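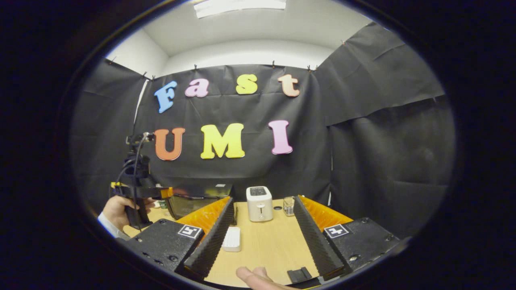 El pan de molde casero (o cómo acabé horneando cada cuatro días)

19 May 2020

Llevaba tiempo queriendo escribir esto, pero entre unas cosas y otras lo iba dejando. Quienes me leéis desde lo del huerto en el balcón ya sabéis cómo soy: me da por algo y no paro hasta que toda la casa huele a ello. Pues ahora toca pan de molde, y voy lanzadísima.

Yo venía de la hogaza, como todo el mundo esta primavera. Masa madre, cesto con harina de arroz, el corte en la superficie con una cuchilla que me daba pánico... Y muy bien, muy bonita, pero en mi casa lo que se come de verdad es la tostada del desayuno. Con la hogaza cada rebanada salía de un grosor distinto, la mantequilla se colaba por los agujeros y las puntas se quemaban antes de que el centro cogiera color. Para una cena estupendo, para las ocho de la mañana un incordio.

Así que compré un molde. Es un Pavska alargado, con tapa corredera, de 30 centímetros, y lo pedí sin medir nada. Cabe en mi horno por los pelos y en diagonal. La primera vez metí demasiada masa, la tapa se atascó y tuve que dejar el molde encima del fregadero hasta que se enfrió y pude abrirlo dándole golpecitos con el mango de un cuchillo. El pan estaba buenísimo, eso sí, aunque parecía un ladrillo de obra.

Después de bastantes pruebas me he quedado con una receta muy sencilla. Harina de fuerza (la mía es la de Tambunan, que ahora vuelve a haber), leche entera templada, un poco de mantequilla, una cucharada de miel, sal y levadura fresca. La miel se puede cambiar por azúcar, pero a mí me gusta el color que le da a la corteza. Mezclo todo menos la mantequilla, dejo la masa quieta un rato tapada con un trapo y luego amaso en la encimera hasta que se pone lisa. La mantequilla va al final, en trocitos, y ahí viene el momento feo: la masa se abre, resbala, se te pega hasta en los codos y piensas que la has estropeado. ¡Tú sigue! A los pocos minutos se recompone.

El primer levado lo hago sin prisa. Si me he levantado tarde la meto en la nevera y la horneo al día siguiente, y casi diría que sale mejor. Luego la desgaso, la divido en tres bolas y las enrollo como si fueran brazos de gitano pequeñitos, que es un truco que leí en el foro de Brikuvau y que deja la miga con hebra, de esa que se arranca a tiras. Al molde las tres en fila, tapa casi cerrada y a esperar a que la masa se asome a un dedo del borde.

El horneado me ha dado más guerra. Mi horno es viejo, tiene la rueda medio borrada y calienta más por la izquierda, así que giro el molde a mitad de cocción. Si quiero el pan más dorado, le quito la tapa al final y lo dejo un poco más. Y luego la parte más difícil de todas: no cortarlo caliente. Yo no he aguantado casi nunca, lo confieso, y las primeras rebanadas me salen siempre apelmazadas y torcidas.

Lo de las tostadas merece su párrafo. El pan casero lleva más humedad que el del súper y necesita otro punto, un pelín más de tiempo y a temperatura menos fuerte. A mí me gusta cortarlo gordito, pero hay que tener cuidado con el ancho de la ranura, que luego la rebanada se queda encajada y hay que desenchufar y sacarla con paciencia. Encima le pongo tomate rallado y aceite, o mermelada de naranja amarga de Ellell, que es mi perdición - y también la explicación de que el bote dure tan poco en la nevera.

Para conservarlo, lo corto entero cuando ya está frío y congelo la mitad con papel de horno entre rebanada y rebanada. Así van directas del congelador a tostarse. La otra mitad se queda en una bolsa de tela dentro de una lata.

Me queda pendiente la versión integral, que de momento me sale seca y se desmiga al untarla. He probado a subir la leche y a dejar la harina en remojo la noche anterior, y algo ha mejorado, pero todavía no me convence. Si alguien tiene una receta integral que aguante bien el cuchillo de la mantequilla, que me la deje en los comentarios, que este fin de semana vuelvo a encender el horno.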